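Hema Rodrigues
March, 7.40am

Right, kitchen counter thread. I have been promising this since the cupboard thread and the kettle is on, so here we go. Bear with me, I type with one thumb.

Background for the new people: we moved into the Mirnley flat with 134 things on the kitchen inventory (yes I wrote an inventory, yes Idris laughed) and one run of worktop to put them near. Everything that didn't fit in a cupboard just sort of settled on the butcher block and stayed there.

Rule one, and I stole this from Tomoyo, who has the tidiest kitchen I've ever stood in: if you reach for it while something is on the hob, it lives out. If you don't, it goes away. No arguing with yourself about it at nine at night.

So the crock stays. It's the white one with the chillies on it and I love it beyond reason. It used to have every utensil we owned jammed in and you couldn't pull out a spatula without a whisk coming along for the ride!

Now it's spatula, tongs, ladle, spoon, that sort of thing. The whisk has gone in the drawer. I've missed it once, making custard, and the drawer was right there.

Hot sauce also stays. I tried putting it in the cupboard and Gangadharan got up from the table at every single meal to fetch it, so it's back against the wall where he can reach it. Peace has returned.

Spices. The rack is up on the wall and it is full, and there's always one jar that doesn't make it back up. Always the red lid one. I've stopped fighting it - it gets used most days and it can have its little patch of counter.

The blue silicone bowl is the best thing I've bought for this kitchen. It collapses! I use it for peelings, for rinsing rice, for carrying things to the table. When I'm done it squashes down and goes on its side behind the chopping boards.

Several of you asked about the plate. It was a present from Padmavathi when we moved in, and for months it sat in a box because I thought it was too nice to use. Silly. It's out every day now, mostly under toast. 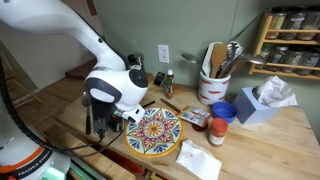
Padmavathi's plate, the chilli crock and the bits still waiting for a home.

Things I still haven't solved, suggestions welcome: where tissues go in a kitchen (the box is pale blue and I don't mind looking at it, but it does eat up space), and where brushes go. The brush thing is driving me up the wall.

Also my phone. It ends up leaning on the wall by the hot sauce because that's where I read recipes, and one day it's going to get splashed. Idris says buy a stand. I say a stand is one more thing on the counter, Idris.

For the wood itself, I wipe it down after supper and oil it when it starts looking thirsty. I don't have a schedule. If crumbs get into the join at the back I go at them with a cocktail stick, very satisfying, would recommend.

Somebody asked how long the whole sort took. One morning and two cups of tea, plus a break to argue about how many mugs a household needs. (We kept 8. I wanted more.)

Next up is the drawer under the hob, which currently won't shut. Pray for me. Off to work now, will answer replies at lunch!

More from Hema Rodrigues
The cupboard thread: every lid, no matching tubs
What I keep on the windowsill and what the cat allows
Mugs: a household dispute
Moving to Mirnley with too many saucepans
Oiling a wooden worktop when you are impatient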